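Chapter 7
Storing and Rotating Family Woolens

Key terms: rotation, felting, moth larva, breathable container, garment log

In most households, warm clothing is used hard for one part of the year and then set aside. The way it is set aside has a strong effect on how long it lasts. A sweater that is folded clean and kept in a dry closet may serve several children in turn. The same sweater, put away with food on the cuff, may come out in the fall with holes in it. Chapter 6 dealt with washing and drying. The present chapter follows the garment from the drying rack to the shelf and back again.

Students should read this chapter with the Nedwood household study in mind. The study, introduced in Chapter 2, followed 3,481 households through one full year of clothing use. Of these, 537 kept a written garment log, and their records supply most of the cases used in the sections that follow. Names of towns have been kept; names of families have not.
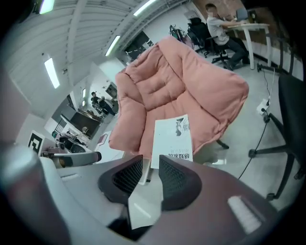 When should winter clothing be put away?

Winter clothing should be put away once the household has gone two full weeks without wearing it. The date will differ from one region to another, and the calendar is a poor guide. Families in the Nedwood study who packed by a fixed date in February often had to open their boxes again, and garments taken out in a hurry were seldom refolded with care.

A second matter is the state of the garment at the time of packing. Clothes moths lay their eggs on wool, fur, and feathers, and the larvae feed most readily where there is sweat, skin oil, or spilled food. It follows that a garment worn even once should be washed or aired and brushed before storage. Items that look clean should be checked at the collar, underarm, and cuff – the three places most often missed.

Small items need the same attention as large ones. Hats, scarves, and mittens are handled by children, pushed into pockets, and dropped on wet ground. They also tend to be packed last. The log kept by Úna Foley in Conneely gives each child a labeled cotton bag, filled as the items come off the drying rack. By the end of the season the bags are ready, and the larger garments can be folded around them. 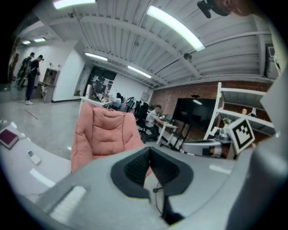 7.1 Choosing a Container

A container for woolens must keep insects out and must not trap damp. These two aims pull in different directions, and no single container meets both perfectly. Cotton bags let air through but can be chewed. Plastic boxes with tight lids keep moths out, but any moisture left in the wool will remain inside with it. Cedar chests have a pleasant smell and some effect on young larvae, though the oil fades with time and the wood must be lightly sanded to renew it.

For most families, a lidded plastic box is the practical choice, provided that every item is fully dry. A garment that feels cool against the cheek usually still holds water and should be given another day in open air. Heavy pieces belong at the bottom of the box. Knitted garments should be folded and never hung, as their own weight will stretch the shoulders.

Labels deserve more care than they usually receive. A label reading "winter" is of little help in a house with several such boxes. A useful label gives the wearer or the size, the kind of garment, and the month of packing. Where clothing is passed from an older child to a younger one, the size matters more than the name.

7.2 The Garment Log

The garment log is a short written record of what has been stored, where it is, and what repairs it needs. It may be kept in a notebook or on a card taped inside the lid. Entries should be brief. In the Nedwood study, logs that asked for long notes were commonly dropped by midyear, while those with one line per garment were kept up.

Repairs should be listed at packing time and carried out during the warm months, when the garment is not needed. A loose button or a thin elbow is a small task in summer and a pressing one on the first cold morning.

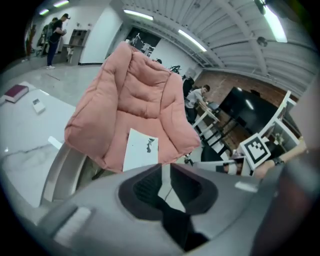 Gobnait Lenihan remarked that her own log had failed twice before she moved it from the kitchen drawer to the lid of the box itself, and that she would advise beginners to write down only what they intend to mend. Her point is taken up again in Section 7.4, where three forms of the log are compared.

Before going on to Section 7.3, students should choose one box or shelf of stored clothing at home and prepare a one-line entry for each item in it. Bring the entries to class, together with a note of any garment whose size could not be found.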